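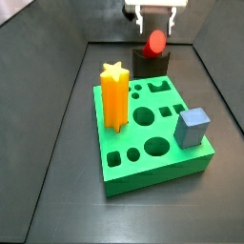
The green foam board, with the red cylinder and its black holder behind it.

The woman who buys toys for Goossens, a store in Rasonstead, does not care for the word "educational." She has seen it on too many boxes.

"They put it on everything," she told me. "I had a rattle come in last January with it printed twice. So when a supplier sends me a sorter board and a leaflet about early reasoning, I put the leaflet in the drawer and look at the board."

We were looking at one together, a thick green foam block. Round holes, square holes, an arch. Foam is supposed to be the kinder choice, quieter than wood and easier on the toes. I asked if she bought that.

"Quieter, yes. I'll give them quieter." She was less sure about how long it lasts. Her complaint with foam is the edges of the holes, which she says go soft with use until a piece will sit in a place it has no business sitting. "Then what has the child learned? That if you lean on it, it goes in."

She does like a board with more than one size of round hole. A child who has figured out "round goes in round" still has a problem to solve, and she thinks that second problem is where most of the play is. The small holes worry her more. Small holes mean small pieces, and she wants to see the age label before she'll talk about price.

The price is another matter. Plineck, one of the lines she carries, lists 113 items this season, and she would happily drop most of them. Mevo wanted her to take 240 sorters in a single order. She took none.

"I asked what was different from the last one. The answer was the color." 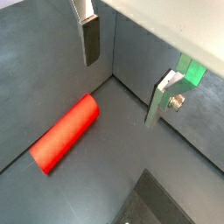

The red cylinder on its side in a corner.

Then there is the cylinder, which she calls the troublemaker of any set. A cube stays where you drop it. A cylinder on its side can roll, and it tends to be the first piece a parent comes in asking to replace. Goossens doesn't sell single pieces. I suggested that might be worth fixing, and she gave me a look.

"Ask the makers. I have – twice. They'd like you to buy the whole set again."

Would she give a sorter as a gift herself? She took a while over that one.

"To a kid who likes putting things in other things, sure," she said. "But so is a saucepan."

I pointed out that a saucepan wasn't quite an answer. She said it was cheaper.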